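Projekt Tadis: Ein Roboterarm lernt Schubladen öffnen
Abschlussbericht der Robotik-AG, Teilprojekt Simulation

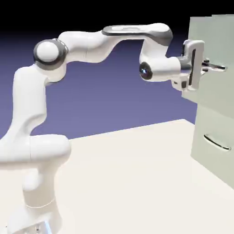
Angefangen hat alles im Januar mit der Frage, ob wir einem siebenachsigen Arm beibringen können, eine Schublade am Griff zu packen und aufzuziehen. Einen echten Arm haben wir an der Schule nicht, also lief alles in der Simulation, auf einem Rechner von 2020, der dabei ordentlich ins Schwitzen kam!

Die ersten Versuche waren ziemlich wild. Der Greifer fuhr am Griff vorbei oder drückte gegen die Front, und einmal hat sich der Arm komplett verknotet. Dann haben wir die Bewegung zerlegt: anfahren, Finger schließen, gerade zurückziehen. Unser Skript (es heißt Xolalpa, fragt nicht) berechnet für jeden Abschnitt eine eigene Bahn.

Von 230 Durchläufen mit der neuen Version haben 93 auf Anhieb geklappt. Das klingt nach wenig, aber wir haben gejubelt, vorher waren es 59. Die meisten Fehler passieren beim Ziehen, wenn die Finger am Griff abrutschen. Mit mehr Reibung an den Fingerflächen wurde es besser.

Als Nächstes kommt die untere Schublade dran. Deren Griff ist gebogen, da müssen wir den Greifwinkel neu einstellen.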